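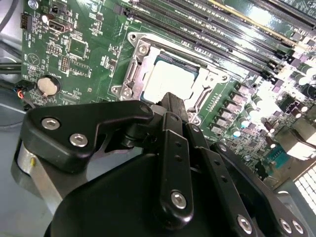
**Prekbridge Priory gatehouse: dating of the upper story**

**k_dunstan (moderator)**
Members are asked to comment on the draft entry for the priory gatehouse at Prekbridge. The draft gives the upper story as original. Comments received by Monday will be considered for the county list, entry 189.

**LMcKinnon**
I cannot support the draft. The string course stops 3 feet short of the east corner, and the masonry above it is of a different stone. The upper story should be entered as a later rebuilding.

**Donnelly_A**
With respect, a change of stone does not establish a change of date. The Londik quarry was shared with the parish church, and supply was often interrupted. The window tracery matches the ground floor on both sides.

**LMcKinnon**
The tracery was reset. The joints are visible from the lane — I would refer Mr. Donnelly to the Pomeck survey, sheet 3.

**r_sotomayor**
The Pomeck survey covers the north face only. May I also note that the draft places the gatehouse 600 feet from the church? The path was diverted, and the correct figure is 1000 feet by the present route.

**k_dunstan (moderator)**
The distance will be corrected. On the date, I propose the wording "upper story of uncertain date, possibly rebuilt."

**Donnelly_A**
I would accept "uncertain date" without the second phrase.

**LMcKinnon**
I would not. Please record my objection with the entry.

**k_dunstan (moderator)**
Recorded. The thread remains open until Monday at noon.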